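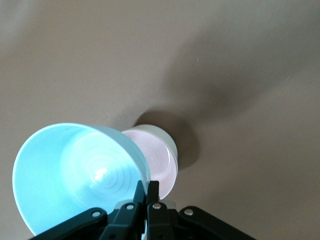 I should say up front that I didn't believe in the waiting. I was hired at Tallero to log trials, which means I sat on a stool and pressed a green key when the arms did the job and a red key when they didn't, and nowhere in the contract did it mention believing anything. But you spend a whole February with two arms and a pile of plastic cups and you start having opinions!

The method was called Flamen. I never found out why (there was a story about an old desk calendar, and another one about a typo, and I've heard both told with a straight face). The idea was simple enough that even I could explain it to my mum over the phone. Two arms, one table, one job. Nobody tells either arm which of them ought to go. Each one looks at the table, works out how good its own chances are, and puts in a bid. Best bid moves. The other one stays put and keeps looking.

The old way, which the software people called Plorkus and said with a bit of a wince, split the table down the middle. Left side, left arm. Right side, right arm. Fine for tidying, hopeless when a cup sat on the line, and you'd be amazed how often a cup sits on the line. They'd both come in at once and one would nudge it into the other, and I'd press red and get up and put it back.

So we ran the two of them against each other. 1,000 trials of Plorkus first, so we'd have something to beat, and it came in at 65 per cent. Then Flamen, the same cups and the same starting spots, which were marked on a sheet of paper taped inside my notebook. I had a favourite spot. It was the one near the middle where you could set a cup down without leaning.

Flamen was better almost straight off. You could see it by the first afternoon, and the whole row of desks along the wall got noisy and somebody went out for doughnuts. I was happy too. I'd got sick of red. But then I noticed the pause.

It was after the bidding. The bids took no time at all, I had them on my screen, two little numbers popping up side by side. The winner should have gone right then. Most times it did. But every so often, when the numbers were close, neither arm moved. Three seconds, I timed it on my own watch. Then one would go, and it wasn't always the one with the bigger number.

I put it in the notes column. Nobody read the notes column. I put it in again in capitals.

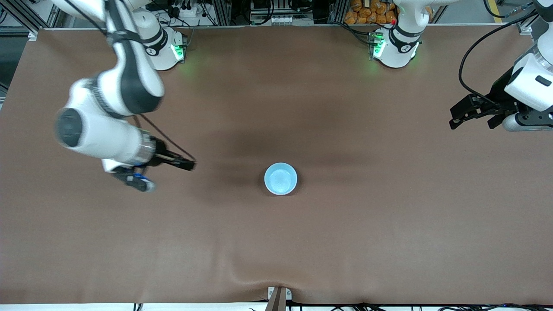 What the engineers said, when I finally dragged one over, was that it was a tie-break bug and they'd have it out by lunch. Fair enough, I'm the stool person. I asked if we could do one more before they touched it, and I set up the sort of trial I'd been seeing it on. One light blue cup, standing up, nothing else loose on the brown cover. The right gripper had come in nearer to it and the left one was hanging back on the far side, farther off, so any kid could have told you whose cup it was. The right arm's bid was higher, but only by a whisker. We waited. You could hear the fans. Then the left arm went the long way over and picked it up as gently as you like, and the right one drew back to give it room.

"Huh," said the engineer, and pulled up a chair, and lunch came and went.

So they didn't fix it, not that day. They pulled the records for every pause I'd written down and went through them on the big monitor upstairs in the Iyer building, and I got invited, which I hadn't been before. I wore my good jumper. The way they explained it, while an arm was waiting it kept looking, and while it kept looking it kept changing its mind a little. The bid on my screen was the first thought. By the end of the pause there was a second thought, and the code had been quietly listening to that one and never telling the screen. A stale display and a loop somebody had left in. They reckoned the right arm could see the cup fine but kept marking down its own grip the longer it looked, and the left arm kept marking its up.

All very sensible. I nodded along. Then I asked why they hadn't put the loop in on purpose, seeing how well it did, and there was a silence you could have parked a ute in.

We ran it with the loop taken out, just to see. The score dropped, not to Plorkus levels, but enough that I felt it in my red finger. Then they put it back and gave it a proper name, deliberation, and a setting you could turn up or down. Turned right up, the arms sat there like two people at a doorway saying after you. Turned down too far, you got the old nudging. We landed on three seconds again, the exact figure from my watch, after a week and a half of trying all the others.

The write-up is dated 28 April 2021 and it says Flamen was tested over 1,999 trials. Everyone who reads it asks about the missing one. It's in my notebook. It was late, I'd set the cup down on my favourite spot, and both bids came up the same, every digit. I waited the three seconds, and then I waited a good while longer, with my hand over the keys. Neither arm moved and neither number changed. There wasn't a key for that. In the end I picked the cup up myself, rinsed it, and had some water out of it, and in the notes column I wrote "me".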